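Kitchen and dining room check – Dresberg House, ground floor
Checked on July 3, 2020. Next full check due in November.

Marks used: OK, Action, Not checked.

1. Fridge temperature. OK
Both fridges read 3 degrees on the dial and on the loose thermometer. The log sheet is filled in for every morning this month and the last.

2. Fridge seals. Action
The seal on the tall fridge has come away at the bottom hinge corner. It was pushed back by hand and came out again when the door was opened. Order a new one from Thibodeau. The part number is inside the door.

3. Freezer. OK
Some frost on the top shelf. Bread is dated. Two tubs of soup had no date and were thrown out.

4. Dry store. Action
Flour bins are clean and the lids fit. A bag of rice was on the floor – everything should be on the bottom shelf or higher. The light switch in here is cracked across one corner and needs changing before anything else on this list.

5. Fruit and salad items. OK
Loose fruit is kept apart from raw meat and washed at the small sink. Small round items such as cherry tomatoes are to be cut lengthways into quarters for the under-fives. Mandarins are peeled, split into segments and checked for pips. Staff on shift knew this when asked. The notice by the sink still gives the old advice (halves) and should come down. 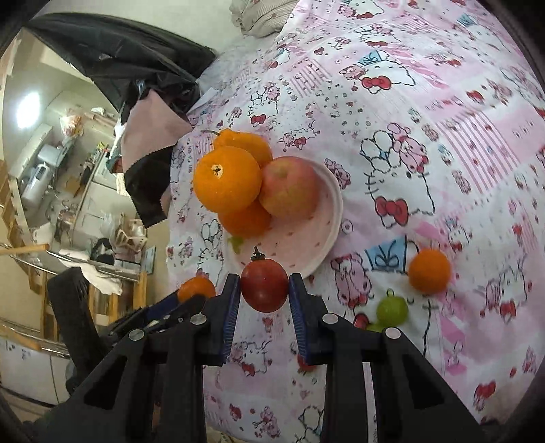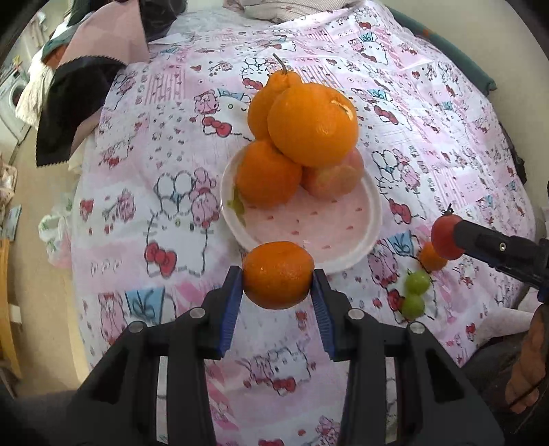

A tomato in the first picture, a mandarin in the second.

Malsha Barua
Kitchen and premises checks

6. Tables and cloths. OK
Wipe-down spray is labelled and kept out of reach. Cloths must not hang low enough for a child to pull. The two long tables were fine. Table by the window has a loose leg bolt, tightened during the check.

7. Chairs. Action
One high chair strap does not click shut. Chair taken out of use and put in the office. Do not bring it back with the strap tied.

8. Hot water. OK
Kitchen tap runs hot. The children's basin is on a mixer and read 49 degrees at first, which is too high. Brock Grewal turned the valve down and it was within limits when tested again. Marked OK on the second reading, but please test it weekly until November.

9. Cooker and hood. Action
Hood filters are greasy. They were last changed by Gomitness and the sticker with the date has worn off. Ring them and ask. The gas shut-off is clear and everybody on shift could point to it.

10. Fire blanket and extinguisher. OK
Blanket on the wall, tapes hanging free. Extinguisher pin and tag in place.

11. Floor. OK
Mat at the back door lies flat. Mop was standing in its bucket – hang it up after use.

12. Dishwasher. Not checked
It was running a cycle for the whole visit. Brock will do this one and add it to the sheet.

Costs so far: fridge seal and light switch, £635 with fitting, from the Fustuletti repairs fund. The hood is not included.

Signed copy in the red folder in the office.

Dresberg House premises team | Contact the office | © 2020 Dresberg House | Back to top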